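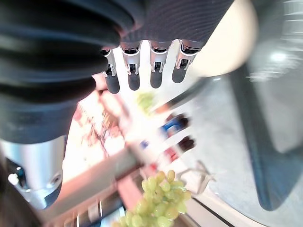
Skustness Holiday Park
Minutes of the season planning meeting, May 22, 2025

Cabins
The 2 new lakeside cabins are ready and they look wonderful! Bedding came from Pristatura on time. Agreed to open both for booking right away, with a minimum stay of three nights in high summer.

Bookings
We have 481 nights reserved so far, against 309 at the end of April. Great news, and a lot of it is returning families. Pitches by the birch wood are nearly full for July — the overflow meadow will open if needed, tents only.

Canoes
Vasiliauskas can supply 17 canoes for the season, paddles and life jackets included. Everyone was keen. Approved. Children's sizes to be confirmed before we sign.

Showers
Flundico will refit the north block after the summer. Quote accepted, tile color still open (sage green is ahead).

Evening program
Campfire singing stays on Fridays, and we're adding a sunrise paddle with coffee on the far shore — can't wait for that one! Sign-up sheet at reception.

Any other business
Dogs are welcome in the old cabins, same fee as last year. Bread orders close at 7 p.m.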